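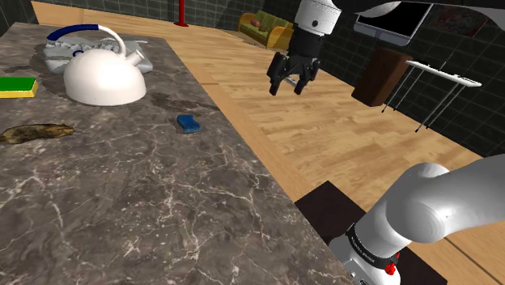
Hestow Field pre-season walkthrough, August 2020
Checked by Wiroj Boonyarit

I do this one every year before fall ball starts, and I write the comments the way I'd say them out loud, so bear with me. Items are OK, FIX or WATCH. FIX means no games on that diamond until it's done!

1. Backstop and netting: FIX
Two ties are gone on the third-base side and there's a gap down low that a foul tip could scoot right through. I stuck my glove in it and the glove went. New ties are in the shed, left over from April.

2. Bases and anchors: OK
All three bases seat properly and don't rock. Second was packed with dirt, so I dug out the sleeve and put the plug back. Please, please put the plugs back after practice.

3. Home plate: WATCH
Front edge is a little proud of the dirt. I tamped around it, but it'll need doing again after the first good rain.

4. Pitcher's mound: FIX
There's a hole in front of the rubber you could lose a shoe in. It needs clay, and the bagged stuff from Dultden is what worked last time (the cheaper bags just turned to powder). I measured 20 inches across the worn part.

5. Infield surface: OK
Dragged it twice, picked up some stones near short. The lip where the grass meets the dirt is lower than last year, which made me very happy.

6. Outfield: WATCH
Gopher hole in left center, filled and flagged. Sprinkler head by the right field line sits a bit high, so walk your outfielders over and show them where it is.

7. Fence and fence cap: FIX
The yellow cap has slid off one whole section in right, and the wire ends are sticking up. I counted 23 missing clips along there. We've got the clips, we just need somebody with a ladder and an afternoon.

8. Dugouts: OK
Benches are solid, no splinters that I could find with my hand. Helmet rack on the visitors' side has one loose screw and I tightened it.

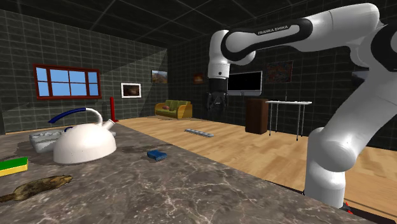 9. Snack stand: WATCH
The stand worries me more than any of the diamonds, mostly the wiring behind the popcorn machine. One outlet cover is cracked and the extension cord has to go, no arguments. I'd also love a better counter in there, because ours is chipped plywood and you can't get it clean. Something like that brownish-gray marble pattern with the pale veins would hide a mustard stain for a month, though I'd settle for anything smooth I can wipe. Hoàng has a remnant pile out back and I'm going to go look. Fire extinguisher is charged and the tag is current.

10. Pitching machine: FIX
The Redari is throwing fine but the guard over the wheel is bent and rubs. Unplugged it and hung a note on it. Leave the note alone until the guard's been swapped!

11. First aid and AED: OK
Cold packs restocked, pads in date. The lock on the cabinet is code 1382 for coaches, and yes, you may write it in your scorebook, just not on the cabinet.

12. Bleachers: WATCH
Top row on the home side has a squeak and a bit of flex. I went under with a wrench and snugged up the bolts. Still squeaks. I want a second pair of eyes on it before opening day.

13. Parking and foul balls: OK
Sign is up, people will still park behind first base.

Costs so far: clay, netting ties and the wheel guard come to about 700 dollars. I'll recheck every FIX item myself, so text me when yours is finished and I'll come by with the clipboard.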